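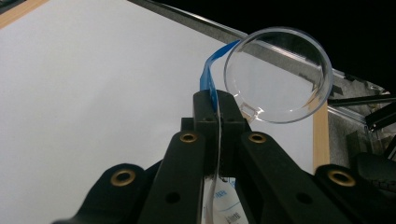 A clear petri dish lid, held at an angle.

Small Supplies and the Order of the Bench
Opinion. Published 08/06/2026 by the Laboratory Practice Office, Iltaren Institute

The budget of a teaching laboratory is discussed in terms of its large equipment. Incubators, hoods and balances each have a file, a service contract and a named room. The supplies that pass through students' hands every day have none of these. A petri dish lid is ordered by the case, stored wherever a shelf happens to be free, and thrown out when it cracks. It is the position of this office that such items deserve a written standard of care, and that the standard should be the same in every teaching room of the Institute.

The lid is a good place to begin. It is clear, shallow and light, and it is easily lost on a pale surface. A lid set down with its inner face on the bench has lost most of its value as a cover, whatever the bench may have been wiped with. A lid carried by its flat face picks up fingerprints that make the plate below it hard to read. Our manual gives the matter a single sentence. The manual of the Hikgate campus, with which we share a purchasing contract, gives it a full page, and instructors who have taught at both sites report that first-year students at Hikgate handle plates with more confidence by the end of the May session.

We do not suggest that a page of text produces careful hands. Students copy what they see at the next bench. If the instructor lifts a lid by the rim, tilts it only as far as the work requires and returns it at once, the class will do so as well. The written standard gives the instructor something to point to when the copying fails.

A second matter is the clearing of work surfaces between groups. The Ortuño teaching rooms were refitted last year with trays, one to each station, and the rule adopted there is simple: whatever belongs to the exercise stays within the rim, and everything else leaves the station.
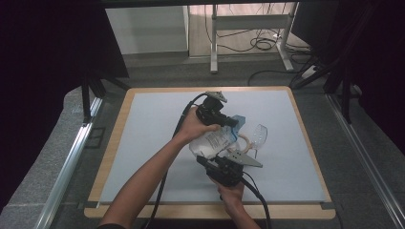 Critics of the tray rule have said that it treats adults as children. Several instructors wrote to this office to say that a competent student can keep a bench in order without a border drawn around it. The objection has some force. A competent student can. The rooms, however, are used by 145 students in a single term, many of whom have never shared a workspace, and a station must be ready for a stranger within minutes of the last person leaving it. A visible boundary settles in advance a great many small disputes over what may be left out.

Safety glasses are the item most affected. Under the former practice they were returned to a common bin, where the lenses rubbed against one another until they were too scratched to see through. The office purchased 400 pairs in the last budget year, and a large share were replacements for glasses that had been spoiled in storage and had never been damaged in use. Glasses should be laid flat, arms down and lenses up, with nothing placed on top of them. They should be the last thing to leave the station, after pouches, wrappers and lids have been dealt with.

Packaging is the third matter, and the one on which this office expects the most disagreement. The general habit is to tear a pouch open and discard it before the work begins. The plastic is limp and awkward, it will not stay flat, and it takes up room.

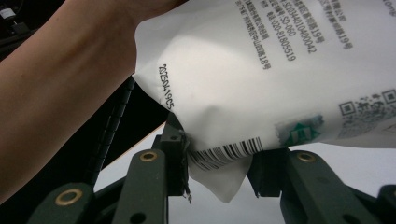 Even so, the pouch should be kept until the exercise is finished. Much of the information about a supply is printed on its wrapping and nowhere else. Product codes, batch codes, barcodes and the supplier's telephone number are of little interest on an ordinary day. They become important when a group's results are strange and the instructor must ask whether other groups drew from the same lot. On the Skomen course this past spring, that question could not be answered at 2 stations, and the exercise had to be repeated in full. The cost in materials was modest. The cost in teaching hours was considerable.

Two practical steps would be enough. Students should smooth the pouch and copy the printed code into the notebook before opening it, paying attention to folds, where a digit is easily missed. The pouch should then remain at the station until the instructor has signed the page. Where the printing is in a language the class does not read, the numbers and Roman letters should still be copied exactly as they appear, with no attempt at abbreviation.

The office has asked for 3,000 dollars in the coming year for printed bench cards, replacement trays and flat racks for glasses. Departments wishing to comment on the draft standard may do so in writing through their laboratory coordinators. The present manual remains in force until the new text is adopted.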